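Print this page | E-mail this page

Plivier House and fossil store, Fustport
Pre-season safety checklist with comments

Inspection carried out Sun 20 April by Verena Hofstetter. Covers the preparation room, the fossil store, the sleeping accommodation and the access track and faces at Rillgate quarry. Items are marked OK, ACTION or NOT CHECKED. Anything carried over from the March visit is marked as such.

PREPARATION ROOM

Dust extraction at air-pen bench – ACTION
Draws well at the left-hand hood, poorly at the right. The flexible duct has a split behind the bench that has been taped at least once. Replace the length of duct, do not tape it again. Right-hand position is out of use until this is done and a card has been hung on it.

Air pens, hoses and compressor – OK
Compressor tank drained, a cupful of rusty water came out. Pressure relief valve lifts and reseats. Hose couplings sound. The small pen has a worn stylus but that is a matter of comfort for whoever uses it and not a safety point.

Eye protection and masks – ACTION (carried over from March)
Goggles are fine. The masks in the drawer are the paper sort sold for sanding and are not good enough for the Rillgate mudstone, which throws off fine silica. Proper fitted masks have been ordered from Softić but had not come by the day of the visit. No air-pen work on matrix until they do. Hand work with needles under the magnifier can carry on.

Solvents and consolidants – OK with comment
Acetone is in the metal cabinet and the cabinet locks. There were two unlabelled jars on the windowsill. Both smelled of consolidant mixed in acetone and both have been labelled and moved. Please label a jar when you fill it. Sunlight on that sill is strong by midday.

Acid bath – NOT CHECKED
Empty and lid on. Needs looking at before the fish nodules are started. Do not fill it until the eyewash bottles have been replaced, as the present ones are past their date.

FOSSIL STORE

Racking, load and fixings – ACTION
The long bay by the door is rated at 500 kg a shelf and I am satisfied the ichthyosaur blocks are within that. However, the plaster jackets are on the top shelf and the empty trays are at the bottom, which is the wrong way round. Jackets to come down to floor level with the pallet truck, two people, before anybody starts pulling trays. Wall fixings were tested by hand and did not move.

Drawers and cabinets – OK
The register lists nearly 4000 specimens and most are small enough to be no hazard to anyone. The bottom drawer of the ammonite cabinet still comes right out of its runners if pulled hard. A stop has been fitted to the drawer above and the same could be done here.

Pyrite decay – ACTION
Yellow powder and a sulphur smell in the plesiosaur vertebrae tray, and the card label has started to burn through at one corner. Wear gloves. The tray has been bagged with fresh silica gel and put on its own. The humidity reading in the store was high for the time of year and the dehumidifier tank was full, so it had switched itself off. Empty it every visit and write it on the sheet.

Radioactive material – OK
The few bone pieces from the old exchange collection remain in the vented cupboard with the warning sign. Sign legible. Fan running.

ACCOMMODATION

Smoke and carbon monoxide alarms – OK
All sounded when pressed. The one on the landing is slow to stop.

Escape routes – ACTION
Back door opens freely. The passage behind it had field gear along one side, including a roll of hessian and several buckets. It must be clear at night. There is plenty of room in the porch.

Bedrooms – OK with comment
Beds to stand on the floor without blocks. No heaters within reach of bedding, and no charging of radios or drill batteries on a bed. Boots and hammers stay downstairs. Quarry dust carried up on clothing was a complaint last year and a box of laundry bags is now kept in the porch.

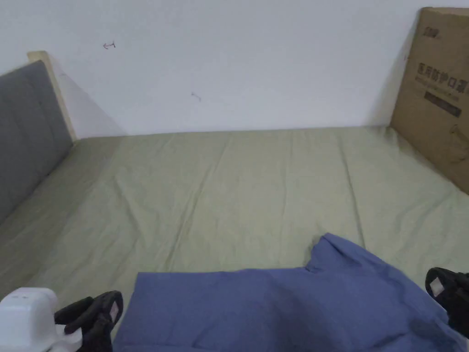
Bedroom: green sheet, grey upholstered headboard.

Kitchen – OK
Fridge thermometer present and in range. Plaster must not be mixed in the kitchen sink. There was a white ring in the bowl again. It will block the waste sooner or later and the outside tap is only a few steps further.

RILLGATE QUARRY

Access track – OK
Passable by car as far as the second gate. Beyond that, on foot. The winter wash-out has been filled by the quarry owner, though it is still soft at the edges.

North face – ACTION
Fresh fall at the eastern end since March, with blocks in the mudstone large enough to kill. There is an overhang above it where the hard limestone band has been undercut. No one is to work under it, and that includes picking over the fallen material, however good it looks. I could see bone in one block from the fence – probably a rib – and it can stay there until the owner has had the face scaled.

South face and spoil heaps – OK
Low, stable and well drained. This is where the opening weekend should be held. Hard hats throughout, goggles when hammering, and keep a good distance between hammers.

Phone signal – OK with comment
None on the quarry floor. Signal is reliable at the gate. Leave a note at the house saying who has gone and when they are due back.

First aid kit – ACTION
Plasters all gone, eye pads gone, everything else there. The kit should be carried down to the working face and not left in a car.

SUMMARY OF ACTIONS

Replace right-hand duct.
Masks from Softić, chase if not here by the end of the week.
New eyewash bottles.
Move plaster jackets to floor level.
Empty dehumidifier, recheck vertebrae tray.
Clear back passage.
North face closed, tape and sign at both ends.
Restock first aid kit.

The prep room can be used with the limits given above. The house can be slept in once the passage is clear. Signed copy is in the folder by the store door.

V. Hofstetter

Print this page | E-mail this page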